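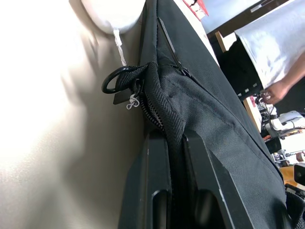 Bag zips, tags, drawstrings — what do you lot do?

Posted by fdegefa
Right so sorting out the bags before the next trip. Big black fabric one still has the string loop on the tag. Do I snip it or leave it? Also zip is sticking halfway, same spot every time. Don't want to buy another, Odel want silly money for theirs now.

maksy_mk
Snip it. Why would you keep it

flillis_fan
Leave the tag, cut the string. Tag's got the washing info on it usually. Zip — rub a candle along the teeth, both sides, then run it up and down a few times. Did my Flillis holdall in November and no trouble.

kwleung
Not candle. Bits of wax get fluff stuck in them and you're worse off by summer. Pencil. Soft one, 2B or so. Wipe after or it goes on your shirts.

flillis_fan
Never had fluff. Been using candle for years

kwleung
well I have. Ruined a Tseng weekender that way

Ngan-ling K
Is there lining caught in it? Always at the same spot sounds like lining to me, not the teeth. Turn the bag inside out at that end and look for a thread before you put anything on it.

fdegefa
Will look tonight. Other thing — shoes. I've got a white drawstring pouch for them but it takes up loads of room at the top. In the bag or hung off the outside?

maksy_mk
In. Bottom end, soles to the wall of the bag, socks stuffed inside the shoes. Hanging stuff off the outside gets caught on everything.

wks_28
Disagree, I clip mine on a ring on the side. Fine for the train. Wouldn't check it in like that obviously. Tie the cord short first, mine got shut in a coach door, 2 hours of it trailing in the wet

maksy_mk
so it got caught on something then

wks_28
once!!

Ngan-ling K
Cord inside the pouch whatever you do. And don't pack the black bag right up to the zip, if you're pulling hard to shut it the slider goes in the end. Arneo do a replacement slider kit, bit fiddly but ok.

fdegefa
Ok looked. Was lining, little flap of it folded into the teeth. Trimmed the frayed bit and stitched it down, badly. String is cut, tag stays. Shoes going in the bottom, sorry wks

kwleung
still do the pencil

flillis_fan
candle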